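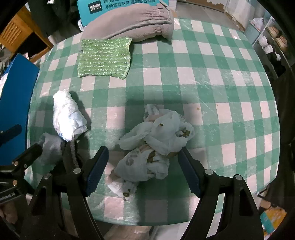
Search this site Search Go

The Open Day

Zlatko Popescu took the 38 bus to the end of the line and walked the rest. The invitation said Skeron would open its doors at two. He was twenty minutes early, so he stood across the street and read it again.

Arben Perić let him in. They had worked together at Venik, on the bottling line, until the line was sold. Arben had gone to Skeron that April. Zlatko had gone home.

"You came," Arben said.

"You asked me."

There were fewer visitors than Zlatko expected. A couple with a teenage son stood near the door, and a woman from Karagiannis wrote in a notebook with her coat still on. Arben gave the talk he had clearly given before. People worked the grippers by hand, he said, and the grippers recorded what they did, and later a robot learned from it. They needed 300 good runs of each job. So far they had 30 of this one.

"What's the job?" the boy asked.

"Clearing a table."

The boy looked at his father.

Zlatko had spent nineteen years watching machines do one thing. The capper at Venik put on caps. If a bottle came down the belt crooked, it put the cap on crooked or broke the neck, and he hit the red button and went in with a brush. Here there was a checkered cloth and a gray roll of something soft, a cushion, a bundle in white plastic, all lying any way they liked. One gripper had its fingers open on either side of the gray roll. The other came in from the right and already had hold of a crumpled bundle. He would not have known how to write that down for a machine. He supposed that was why they didn't write it down.

"Do you want to try?" Arben asked.

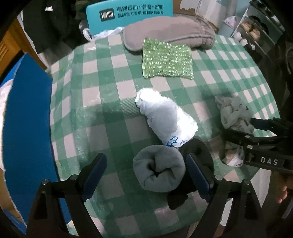 Zlatko's hands were not what they had been. The left one shook a little in the mornings, and he kept it in his pocket when he met people. He took it out now. Arben showed him how to hold the grip and how hard to squeeze. The cloth was green and white, like the one in his mother's kitchen, and he found he was being careful not to pull it. He went for the soft gray roll, missed, and went for it again.

"Slower," Arben said. "Nobody's paying by the bottle."

On the third try he lifted it. He held it over the table for longer than he needed to, then set it down where Arben pointed.

"Does that go in?" he asked. "With the misses?"

"It all goes in. Run 31."

The woman from Karagiannis asked his name and how to spell it. He told her.

Afterward they drank coffee by the door. Arben said they were looking for people on weekday mornings. Zlatko said mornings were bad. Arben said there were afternoons too, and wrote a number on the back of the invitation.

Filed under: Short Fiction, Work, Machines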